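Rules we keep at the gripper table

I've been asked for these tips so often that I've finally typed them up. They're for anyone tidying a table with hand-held grippers, and most of them come down to ordinary good manners.

Agree who goes first before you pick anything up. Two people reaching for one cup is how cups get chipped, and I've done it myself more than once! Judit Kun says "mine" out loud each time she goes in, and we've all copied her.

Keep drinks capped. Wind up your cables before you start as well - a loose coil is fine, a long tail trailing over the side is not. Crockery goes well in from the edge, and soft things in plastic bags want a slow squeeze (they slide about otherwise and you end up chasing them).
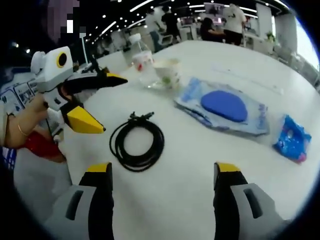
Then there's the matter of fingertips. Wipe them with a barely damp cloth at the start of every session, and check that both tips meet squarely when you close them. We swap ours after 400 picks, which Levente Gál thinks is far too fussy, but he isn't the one who mops up when a bottle slips.

Sleeves and bracelets are fine by me as long as they stay clear of the moving bits. Long dangly necklaces go in a pocket.

Last one - stop after 16 minutes and shake your hands out. Your wrists will grumble if you don't, and you'll get sloppy with the fiddly packets.

Contact Susten | © Susten 2023 | Back to top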